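Home Datasets Docs Changelog Contact

# Trikano Snack Counter

Teleoperated two-arm demonstrations of putting together a snack order. Data card and README in one file, because two files drifted apart last time and we ended up with two different episode counts.

## Summary

The set holds 855 episodes recorded at the Plesordale lab. In each one, an operator drives both arms through a short written order ("one cola, one sandwich, put them on the tray") and stops when the order is filled or when dignity requires it. We built it to train policies that have to find one item among many, pick the sensible arm, and put the item down without knocking over its neighbors.

Pranab Khan wrote the orders and ran the sessions. Nuwan Navaratnam wrote the recorder and the checker, and is the person to write to if a timestamp looks haunted.

## What is in an episode

- video from the fixed camera and both wrist cameras
- joint positions and gripper commands for the left and right arm
- the order text, as given to the operator
- an outcome label: `filled`, `partial` or `abandoned`
- a free-text note, usually blank, sometimes heartfelt

Left and right are the robot's own. In the fixed camera view they come out swapped, so the right arm is on your left. We considered renaming everything and decided that one paragraph of warning was cheaper. This is the paragraph.

## Layouts

There are 11 layouts. A layout fixes which containers are on the table and what goes in them; small shifts in position between episodes are deliberate, large ones are Pranab. The tray stays near the middle in all of them, and an order may start with something already on it. The operator leaves those items alone unless the order says otherwise.

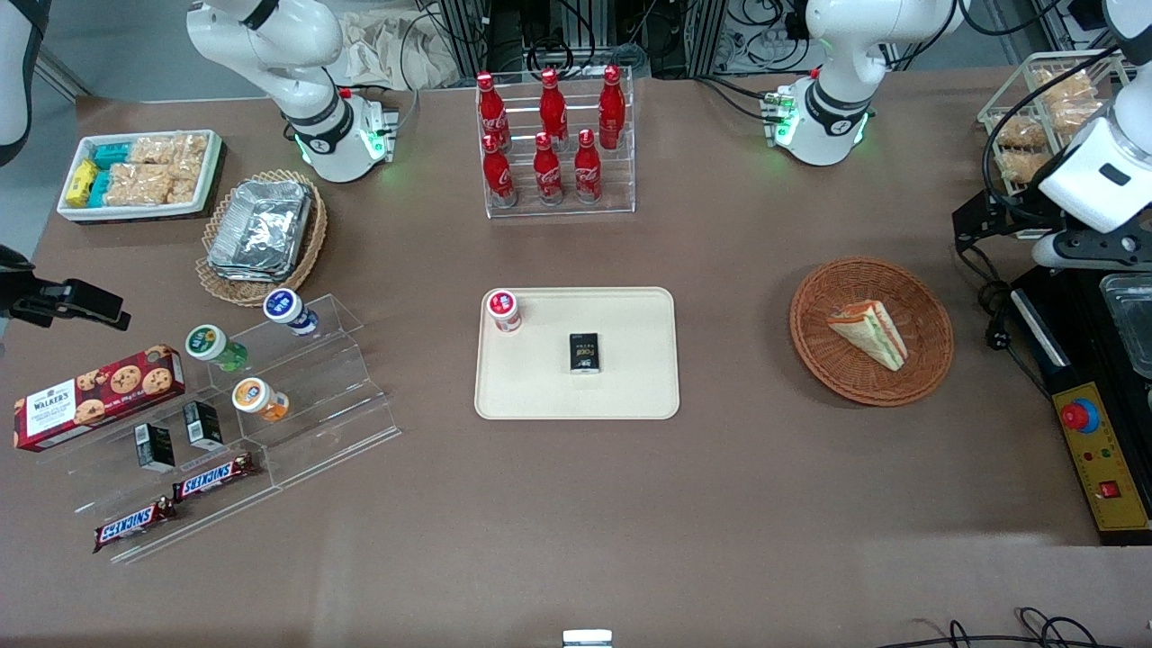
*Bottle rack layout, fixed camera. Six Coca-Cola bottles in two rows behind the tray, wrapped sandwich in the round basket on the right.*

The bottle rack is the hardest fixture in the set. Front-row bottles are fair game for either arm. Back-row bottles need a higher approach, and a good share of our `partial` labels come from operators who thought they didn't. The stepped stand is second worst – small cups with lids, small boxes, and chocolate bars lying flat where a gripper has very little to get hold of. The sandwich is easy to grab and easy to ruin.

## Collection rules

1. Read the whole order before moving.
2. Use the nearer arm. Handing over between arms is allowed but must be tagged `handover`.
3. A dropped item may be picked up once. After that, label the episode and reset.
4. Do not re-record a clumsy success. Clumsy successes are data.
5. Stop at 20 minutes and swap operators. Rule 4 was being tested.

## Splits

Train and validation share layouts. Test uses two layouts that appear nowhere else, so expect your numbers to drop when you get there. Ours did. The Bhattacharjee split, named after the meeting room where we argued about it, holds out order wording instead and is there for people working on language.

## Known problems

- Clear packaging reads poorly in the wrist cameras.
- Wrist video before February has a small time offset. `fix_offset.py` corrects it. Run it once. Running it twice puts the offset back, facing the other way.
- Operators favor the right arm. The order list was balanced for this, the operators were not.
- `abandoned` covers both robot faults and lunch. Check the note field.

## Roadmap

The next release, Romamness, should bring the set to about 2000 episodes, with a proper fault label and orders that name an item not on the table. Please don't open issues asking for a date.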